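Mending table: dowels and dark fabric

The September mending table ran from 10 until 3, with Nobuhle Xaba looking after the sewing end. Most of what came through the door was black, as it usually is in the cooler months, and two of the jobs had to wait for thread. We have since ordered 21 spools of the Adine polyester in black and charcoal.

Dark fabric is harder to work on than people expect. Lint shows up, shiny finishes throw the light back at you, and a black stitch on a black hem is easy to lose. Nobuhle's advice is to spread the piece on a white surface, go over it with a lint brush and find the seams with your fingers before you unpick anything. Coated fabrics should be clipped, never pinned, as the holes stay in.
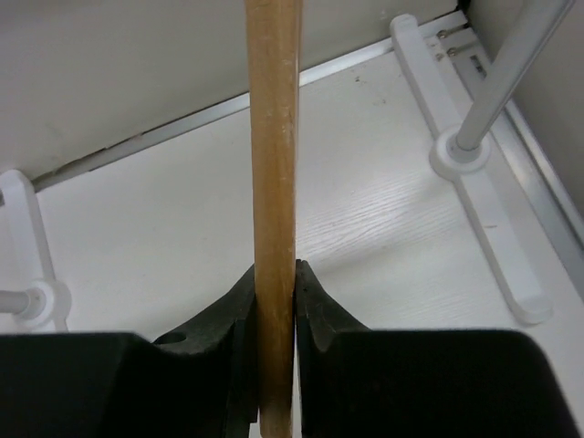
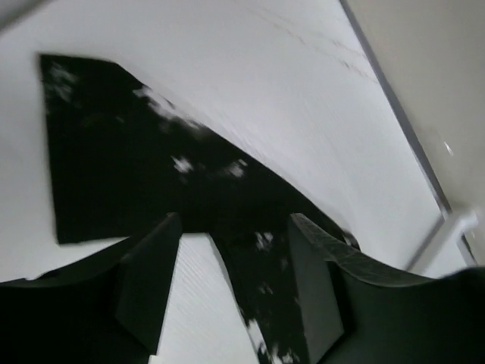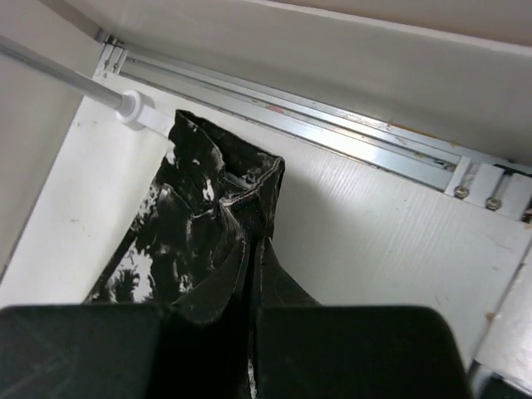
At the mending table: a wooden dowel (first), black cloth on the white tabletop (second) and a shiny black garment with a stitched edge (third).

The dowels are for hanging finished pieces. If you take one home, run fine sandpaper along it first so it doesn't catch on knits. Skellau Hardware will cut them to length at the counter, and the colour can vary a bit from one batch to the next.

The thread fund stands at $393 after the Adine order. That should cover needles and a replacement foot for the Feva machine, which is skipping stitches again. Please use the other one until it's fixed.

Finished items can be picked up from the shelf beside the Ngô Room, any time after 9 in the morning. Bring your ticket stub.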